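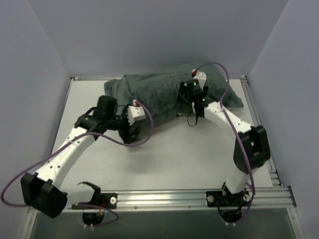 Zlatko Vasić wrote in to say that his towel demonstrations replay well until the first fold, and then both grippers close on air. He had recorded 54 of them by remote control, every one starting from a towel laid flat. Start from a crumpled heap instead, and change the heap between takes.

Tips for teaching cloth handling with two arms

Drop the towel from chest height to reset it. Arranging it by hand gives the same three or four shapes over and over.

Pick one order of work and keep to it. At Clitbridge we find a corner, pinch it, then bring in the second gripper. Mixed orders in one set produce an arm that hesitates between them.

Move at half the speed that feels natural. Pause briefly before each grip and after it - the pause marks the contact clearly in the recording.

Keep the grippers a hand's width apart on the fabric while you look for an edge. Closer than that, the fingers tend to catch each other.

Check cable slack with both arms at full reach before you start. A cable that pulls tight at the wrist shifts the grip.

Wipe the tabletop between batches. Lint collects under the towel and on the finger pads.

Keep recoveries. If the cloth slips and you regrip cleanly, that take is worth saving. Delete takes where you stopped to think.

Stop at 100 takes, train, and test before recording more. Our second set ran to 109 and the last nine were sloppy - tired hands.

Label by towel as well as by task. Terry and flat weave do not mix well in small sets.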